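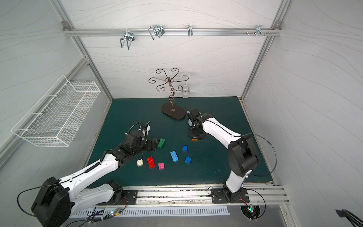 The Glasses from Dafis

Cadi Nicholas came to the house of her aunt in July, when the road to Dafis was white with dust. She had one suitcase and the key, which the lawyer had sent by post in an envelope too big for it.

The aunt, Eirlys Craddock, was not dead. She had only moved to the coast, to Usach, and she did not want to see the house again. "Sell what you can," she wrote. "The glasses go to the man at the station. He knows why."

Cadi did not know why. She found the glasses in the kitchen, behind the flour. They were wine glasses, thin, and each one was wrapped in a page of the same newspaper. She washed them and put them on a towel by the window. Then she sat down and ate bread with butter, because the shop was closed until four.

At the station there was a man selling tickets. He was old and had a blue pencil behind his ear.

"I have some glasses for you," said Cadi. "From Eirlys."

He looked at the clock and then at the pencil, which he had taken in his hand.

"The train to Vokness is late," he said. "Sit, please."

She sat. After some time he closed the little window and came out by the side door. He told her that he and Eirlys were going to be married once. Her father had bought the glasses for the wedding, and he had paid 60 for them, which was a lot of money in Dafis. Then there was a quarrel about the place to live. He wanted to stay near the trains. She wanted the sea.

"For this you did not marry?" asked Cadi.

"We were both very tired that spring," he said.

He had written her 174 letters. He knew the number well, for he bought each stamp from his own window and wrote it in the book. She had answered the first one and the last one.

"What did she say in the last one?"

"That I can have the glasses."

In the evening he came to the house with a wooden box and a lot of straw. He worked slowly. When he took up the newspaper he read a piece of it, an advertisement for winter coats, and he laughed, and then he asked if he could keep the paper also.

Cadi opened a bottle she had found under the stairs. It had become sour, but they drank a little of it, standing, from two of the glasses. He asked her if the sea at Usach was far from the house of Eirlys.

"She can see it from the bed," said Cadi.

He nodded and dried his glass with his sleeve. Outside the late train was coming in, and he was not there to meet it.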